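Subject: Re: [vivari-players] Save files after the spring patch, and is Grullevwood worth it?

Hi all, and a special hello to the folks who joined after the last newsletter went out. 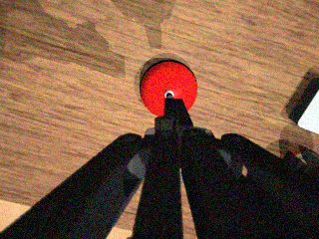 I've been meaning to answer this one for a couple of evenings now, and every time I sat down to write I ended up playing instead, so please forgive the delay. I'm quoting the first part of the original message so you don't have to dig for it.

> I came back to Vivari after a long break and the patch moved my
> old save into something called "legacy harbor." I have 154 hours
> in that town and I'd hate to lose it. Can I still bring it into the
> new region, or do I have to start over? Also, is the Grullevwood
> expansion any good if I mostly like building and don't care much
> for the trading side? My laptop is not young.

First of all, don't panic, your town is fine! The legacy harbor is only a separate folder in the load menu. I had the same scare in May, when I opened the game and saw one lonely tutorial save sitting there, and I said a word I don't usually say before breakfast. Go to Load, then the little tab on the far right (it's gray and very easy to miss), and everything should be there.

Bringing it into the new region takes a bit more patience. Here's what worked for me:

Make a copy of the whole save folder and put it somewhere else. I use a thumb drive.
Load the old town and let it run until the next in-game morning.
Empty the market stalls. Anything left on a stall gets turned into coins at a terrible rate, and I lost a whole winter's worth of candles that way.
Save under a new name, with no spaces in it.
Quit all the way out to the desktop, start again, and pick "Move to region."

The first time I tried it, the progress bar sat at 9 percent for so long that I went and folded laundry. It did finish. If yours is a big town you may want to start it before dinner and check on it afterward. Your bridges might come back facing the wrong way, by the way. Mine did, both of the stone ones, and I had to pull them down and put them up again.

Now, Grullevwood. I bought it the week it came out and I've gone back and forth on it more than once. The forest building set is lovely, especially the rope walkways and the crooked little roofs, and I've spent whole evenings on one street. But the story does push you toward the trading post at Skitport, and you need 800 timber tokens to open the upper valley, where the best building spots are. You can earn them without trading, just slowly. I did it by fixing up cabins, and I didn't mind, but I'm the sort of person who likes fixing up cabins. If you want a quicker way, make friends with Ezzat at the sawmill as early as you can. Bring him pears. After chapter 2 he starts giving you tokens for every odd job, and he'll also sell you the big saw, which cuts the waiting down nicely.

As for the laptop, mine is no spring chicken either. I turned off the moving leaves and set the water to simple, and after that it ran smoothly enough everywhere except the Skitport docks at night, with all those lanterns. I just do my dock errands in the daytime – in the game, I mean, I'm no earlier a riser than I ever was.

If I were you I'd move the old town over first and play it for a while before spending any money. There's a free strip of forest along the north edge of the new region with a handful of the Grullevwood pieces in it, and you'll know pretty quickly whether you like the look of them.

One thing I'd love to hear from the rest of the list: has anyone kept their orchard through the move? My trees all came back as saplings and I can't tell if I skipped a step or if that's how it is for everybody. I still have the copy on the thumb drive, so I'm happy to try again.

Warmly, and happy building,
your slow but faithful list moderator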